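Workshop > Arm Care > Grippers

Cleaning and Resetting the Finger Pads on the Vullo Arm
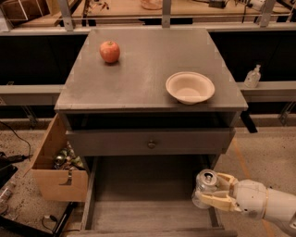

The Vullo holding a can over the open lower drawer.

If your arm has started letting cans slide, don't go changing the grip force just yet! Nine times out of ten, on our bench at Drimstead anyway, it's only grime on the fingers, and a little patience with a damp cloth sorts it out.

Start with the hand empty. Jog the arm up well clear of any furniture (an open drawer is very easy to clip on the way), open the fingers all the way and press the stop button. Wipe both inside faces with plain water, then dry them with something that doesn't shed. I like to do this on a Saturday, when I can take my time over it.

If the pads look shiny, rub them lightly with 400 grit paper, 4 strokes each, and wipe again. Now check the mounting screws. They should be snug, and please don't lean on them, the threads are soft.

Release the stop, run "Home Hand" from the Luvarero menu and set the closing speed to 40 percent. Pick up an empty can and hold it upright for 12 seconds. If it tips, home the hand once more and look for a pad sitting crooked. Bring the speed back up when you're happy with it.

12 comments | 40 shares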